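Plomico forum > Arms and grippers > Teleop: bottles into mesh basket

meshbin_40
Demos by remote control, 13 so far. The policy stalls at the rim.

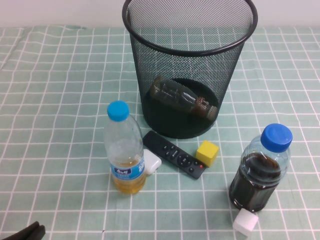 Grasping is fine. The release is what varies from demo to demo.

budska_gw
What does the wrist view give you?

meshbin_40
Enough for the approach.

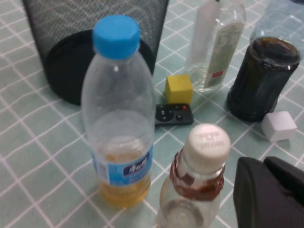
Wrist view, blue-capped bottle at left center.

uchaudhry
I'd drop remote control and guide the arm by hand. Fewer pauses. 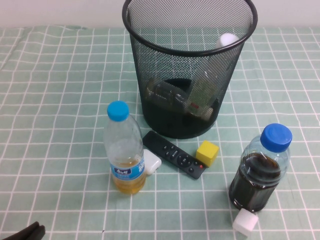

Pauses get learned as part of the task. Clutter matters too. With the remote control and yellow cube right in front of the basket, I'd lift early and come in high.

budska_gw
Disagree. Your hands end up in the fixed view. 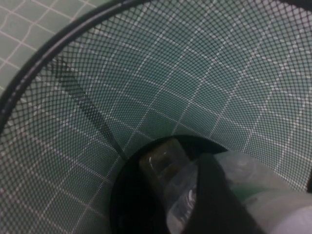
Release height is the real problem. Pick one and hold to it. With the finger that far inside the mesh, the rim is no use as a reference. Use the floor.

meshbin_40
Will redo 10 that way.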